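Das Laubenganghaus an der Nunovstraße

Seit September wohne ich wieder in Fußnähe zu dem Haus, über das ich schon lange schreiben wollte. In der Siedlung Brinum heißt es einfach "der Riegel". Vier Geschosse, heller Putz, auf der Nordseite die Laubengänge, auf der Südseite Loggien, die so tief sind, dass im Winter die Sonne bis an die Rückwand kommt und im Sommer fast gar nicht.

Entworfen hat ihn das Büro Mthembu, das in der Stadt sonst wenig gebaut hat. Zwei Schulpavillons, eine Turnhalle, dann dieser Bau. In der Bauakte liegt ein Vorentwurf mit Flachdach und sechs Geschossen, den die Stadt nicht genehmigen wollte. Gebaut wurde niedriger und mit einem flach geneigten Dach, das man von der Straße aus nicht sieht. Die Treppenhäuser sitzen an den Enden und sind außen rund, mit einem senkrechten Band aus Glasbausteinen. Abends, wenn innen Licht brennt, erkennt man das Haus schon von der Brücke.

Mich interessiert vor allem der Grundriss. Die Wohnungen sind klein, die meisten haben zwei Zimmer, und trotzdem wirkt keine eng, in der ich bisher war. Der Flur ist auf das Nötigste gekürzt, die Küche liegt am Laubengang und hat ein breites Fenster mit hoher Brüstung. Man kann also kochen, ohne dass einem jeder Vorbeigehende auf den Teller schaut. Zwischen Küche und Wohnraum gab es ursprünglich eine Durchreiche. In den meisten Wohnungen ist sie zugemauert, bei Roos Jansen im zweiten Stock gibt es sie noch, mit den alten Schiebetüren. 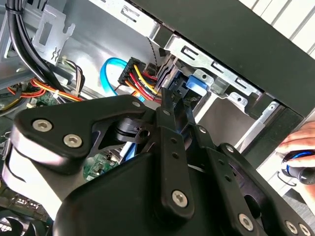
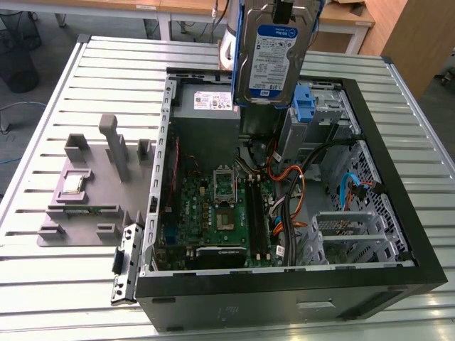

Die Laubengänge sind ein Streitpunkt, seit es den Bau gibt. Im Winter zieht es dort, und wer am Treppenhaus wohnt, hört jeden Schritt. Andererseits stehen da Stühle, Kräutertöpfe, Fahrräder — Letztere laut Hausordnung verboten. Die Geländer sind aus Rundstahl, mit einem Handlauf aus Holz, der an der Wetterseite mehrfach ersetzt wurde. Man sieht die Stöße, wenn man darauf achtet, weil die neuen Stücke etwas dicker sind als die alten.

Die letzte größere Sanierung betraf die Südfassade. Gedämmt wurde mit 12 Zentimetern, und dadurch sitzen die Fenster jetzt tiefer in der Wand als geplant. Auf alten Aufnahmen liegen sie beinahe bündig, und das Haus sieht aus wie aus einem Stück Papier gefaltet. Diese Wirkung ist weg. Ich halte die Dämmung trotzdem für vertretbar, hätte mir aber gewünscht, dass man die Fenster mit nach vorn setzt. Laut Protokoll der Eigentümerversammlung wurde das besprochen und aus Kostengründen verworfen.

Besser gelungen ist die Farbe. Der Putz war lange in einem müden Gelb gestrichen, nun ist er wieder gebrochen weiß. Unter einer Regenrinne hatte sich ein Rest des ersten Anstrichs gehalten, nach dem man den Ton gemischt hat.

Offen ist, was mit der Waschküche im Keller passiert. Sie steht leer, hat gute Fenster zum Hof und einen Terrazzoboden mit wenigen Rissen. Im Gespräch sind Abstellräume. Roos Jansen hat mir angeboten, sie mir noch einmal aufzuschließen, dann messe ich den Raum aus und reiche die Skizze hier nach.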